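Print this page | E-mail this page

Prakell Gripper Comparison Kit - Set-up Guide
Section 11: Cup and marker trial, two arms
Maintained by Wilma Purves and Onyekachi Akinola, November

This site uses cookies to remember your language and region. Accept | Manage settings

11.1 Purpose

The cup and marker trial is used to compare finger sets on light, smooth items before they are approved for longer runs. It covers three actions: picking a marker from the table, placing it in a cup, and recovering both when the cup is lying on its side. Complete Section 9 (wrist camera mounting) and Section 10 (finger fitting) first.

11.2 Before you start

1. Switch on both arms and wait for the base lights to show green.
2. Load controller profile 3021 for the standard fingers or profile 1567 for the Grillow fingers. Do not run one finger set with the other profile, as the closing limits differ.
3. Clear the table between the arms. Wipe it with a dry cloth.
4. Open both grippers fully and check each pair of fingers for play. If a finger moves by hand, tighten its fixings and repeat the check.
5. Open the wrist view on the controller screen. Both fingertips must be in view with the gripper open.

CAUTION: Keep hands off the table while the controller is in Run. The stop button halts both arms but does not open the grippers. A held item stays held.

11.3 Recovery start position

6. Lay the cup on its side, with markers inside it and the rim clear of the gripper.
7. Place one further item well away from the cup, on the opposite side of the wrist view.
8. Move the arm until neither finger touches the cup or the separate item.

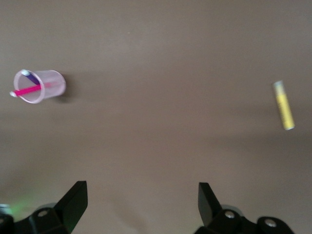 Fig. 11-1. Wrist view, fingers open. Cup on its side at left, yellow item at right.

9. Check the view for glare. Thin clear plastic gives a weak outline against a plain table, and the rim is usually the strongest edge available. If the rim is lost, lower the exposure one step and look again.
10. Save the view as the reference for this finger set. Use the same exposure for every set in the comparison.

Note: Shadows from the gripper body will fall on the lower part of the view. Do not mask them out. The masks supplied with older Aliyu software hid the fingertips as well, and results taken with them cannot be compared with later ones.

11.4 Upright start position

11. Stand the cup between the two arms, open end up, within reach of both grippers.
12. Set the markers on the table within reach. Leave enough room beside each for an open finger.
13. Select Pick, then Hold. The gripper closes on the marker and the arm pauses before the move to the cup.
14. During the pause, compare the angle of the marker with the target angle on the screen. A marker held on the slant can still be placed, but record the angle.
15. Select Place. Keep the other arm in Wait until the first has moved clear of the cup.

CAUTION: Check the wrist cables before selecting Place. A loop that hangs below the gripper can catch the cup. Re-clip the cable with the arm stopped.
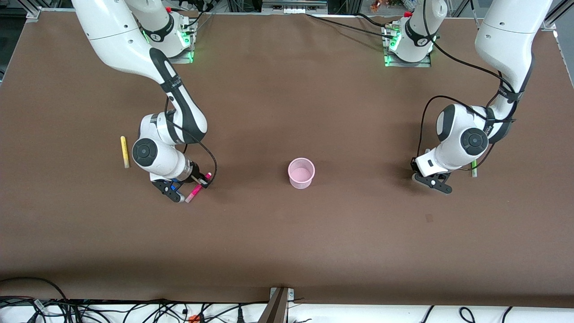 BOVOSVILLE, November - The fixed view is used to judge clearance, which the wrist view cannot show. In this one a pink highlighter is held at a slant by one gripper, the cup stands empty between the arms, and the other gripper points down towards the table.

16. Save a fixed view at each pause. Enter the finger set, the profile and the result on the trial sheet.
17. Repeat steps 11 to 16 with the arms exchanged. Run both arms on one finger set before changing to the next.

11.5 Faults

Marker turns in the grip: closing force too low, or fingertips dirty. Clean first, then raise the force by one step.

Cup moves during Place: release height too low. Raise it by 2 mm and repeat.

Arm stops at Hold and will not continue: the other arm is not in Wait. Check its state on the controller.

Changes to this section: step 9 reworded by Bo-ram Jin. Fault list checked by Petro Hrytsenko.

Print this page | E-mail this page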